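ARHOLM TO OPEN TEMTHORPE TEXTILE REUSE ROOM IN MARCH

*Expanded service will sort, fold and return donated household fabric and clothing*

**TEMTHORPE** — Arholm, the household goods reuse organization, announced today that it will open a dedicated textile room at its Temthorpe site in March. The room will handle clothing, bedding and other household fabric that was previously sorted at the main donation counter alongside kitchenware, toys and small furniture.

The new room is the second stage of a program that began with the reorganization of the donation counter last year. It will be open to the public from 9 a.m. until 3 p.m. on every day that the Temthorpe site receives donations. Residents may bring items in any clean bag or box, and no appointment is required for loads of up to five bags. Larger loads, including the contents of a full household, should be arranged in advance through the front office.

"Fabric is the largest part of what people bring to us, and it has been the hardest part to store well," said Orestis Andreadis, director of Arholm. "A shirt that is folded properly on the first day can be on a shelf by the second. A shirt that is left at the bottom of a sack will need to be washed again, and sometimes it will be lost to us altogether."

Under the new arrangement, each incoming load will pass through two tables. At the first, staff will check seams, fastenings and hems and set aside anything that needs repair. At the second, sound items will be folded to a common width and placed in plastic containers for storage. Items that require mending will be sent to Vlachopoulos, the Temthorpe tailoring workshop, which has agreed to repair 59 garments a month at no charge during the first year of the program.

Dark knitwear and heavier cloth will be kept apart from lighter items at every stage. Arholm adopted this practice after a trial at the donation counter, in which lint and loose dye were found to be the most common reasons for a second wash. Thick fabric will also be given more room in storage, as deep folds take up space quickly and tend to catch on the rims of smaller containers when they are lifted out.
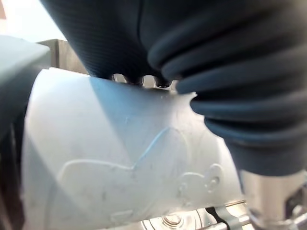

Fotis Petridis

Dark navy fabric gathers in soft folds over white molded plastic with a raised decoration on its surface. Arholm will continue to accept plastic household containers at Temthorpe, including those with scuffs and other light signs of wear, provided that they are free of cracks and sharp edges. Containers suitable for fabric will be washed and put to use in the textile room. The remainder will be offered to the public with other household goods.

The room itself occupies the former packing area behind the donation counter. Shelving has been fitted along three walls, and the floor has been resealed to allow for regular washing. The wide rear door will be used for outgoing loads only, so that finished items do not cross the path of those still waiting to be checked. A small bench near the entrance will be available to residents who wish to sort their own bags before handing them in.

Records for the room will be kept in Wikix, the inventory system already in use at the donation counter. Each container will carry a written label showing the type of item, the size range and the month of arrival. Clothing that has not been chosen within five months will be moved to the fabric shelf, where it may be taken for quilting, patching or classroom use.

"The people who visit us want to find a winter sweater without emptying a whole bin onto the floor," Mr. Andreadis said. "They also want to put it back neatly if it does not fit. The shelves and the labels have been planned with both of those things in mind."

Arholm asks that residents observe the following when preparing donations:

- Wash and fully dry all clothing and bedding.
- Empty pockets and close zippers.
- Tie or pin pairs together, including socks and gloves.
- Keep knitwear folded, and do not place it on hangers.
- Pack bedding separately and mark the size on the outside of the bag.

Pillows, mattresses and carpet cannot be accepted. Single curtains will be accepted as fabric, but should be marked as such.

Donations of clothing will continue to be received at the main counter until the textile room opens. The counter will close to fabric at 3 p.m. on the last working day before the opening, and signs will direct visitors to the new entrance from that time.

**Inquiries**

Questions regarding large donations, mending or school requests for fabric may be directed to the Arholm front office, Temthorpe, during opening hours.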